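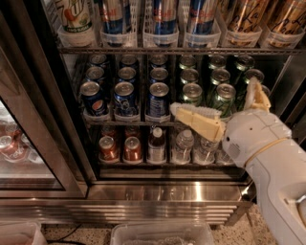
Since I complained the loudest about the drinks fridge at the last building meeting, I seem to have inherited it, so consider this my first report. I moved in as keeper of the cold cans two weeks ago, armed with a roll of paper towels and very little authority. The layout is one flavor to a column, front to back, and it mostly holds. Pepsi lives at the left end of the middle shelf with its relatives lined up behind it, and the Red Bull is up top, three across, each can in its own little basket like it's flying first class. I'd like to keep it that way. What I would not like is to keep getting mail like the following, which I quote with the sender's name removed as a kindness.

On Monday, April 18, 2022, a fellow list member wrote:

> Can someone explain the system in the second floor fridge? I put a
> can back on the middle shelf and by lunch it had been moved to the
> top. I put it back. It got moved again. Is there a map? Also why
> does the energy stuff get baskets when the rest of us get trays?
> Also also, we have been out of anything without sugar in it since
> at least Thursday and I was told Abdella was delivering.
>
> And who is paying for all this? I put money in the jar every time
> and I would like to know I am not the only one.

Taking these in order.

There is no map. There was a map, taped inside the door, and it got damp and slid down behind the bottom shelf, where it remains. I am not fishing it out. The rule is that the can in front tells you what goes behind it. If you are holding something that matches nothing in front, it goes back in the case under the counter, and you go back to your desk.

The baskets are left over from when Flolside used to rent us the old cooler. They came six to a set and they happen to fit the top rail. The trays came from Zundidex and they don't fit the top rail, or I'd have spared us this entire conversation. I tried it anyway. It took most of a lunch hour and I pinched my thumb.

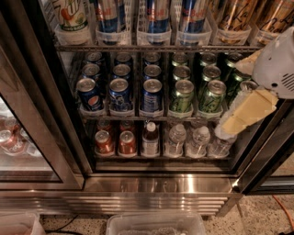

Sugar-free: Abdella did deliver, only they delivered to the Gruvitz side of the building, where it was received with great enthusiasm and no phone call. I have since walked over and gotten back what was left of it. If you find the zero sugar stuff gone again, please write to me and not to the whole list. I know the irony of saying that here.

Now the money. The jar took in $235 last month. The Abdella invoice was $463. I'm not a numbers person but even I can see one of those is bigger. The gap came out of the kitchen fund, the same fund that is supposed to buy us a new dish rack, so if you've been wondering why your mug is drying on a folded towel, please direct your feelings toward the jar.

A few other things while I have you:

- Load from the back. I know the door is at the front. Pull the tray toward you, put the warm ones in behind, push it back in. Otherwise the same poor can sits at the rear until October.

- If you want to claim a can, don't. Writing on it has been tried and it has never once stopped anybody.

- Don't wedge the door open while you decide. It's glass. You can decide from outside.

- Bottles of salad dressing are not beverages. You know who you are.

The next order goes in Friday. Requests to me by Thursday noon, one per person, and "something fun" is not a request - I got 9 of those last time and ordered plain seltzer for all of you.

Building B kitchen desk, such as it is

677 views
4 replies
Share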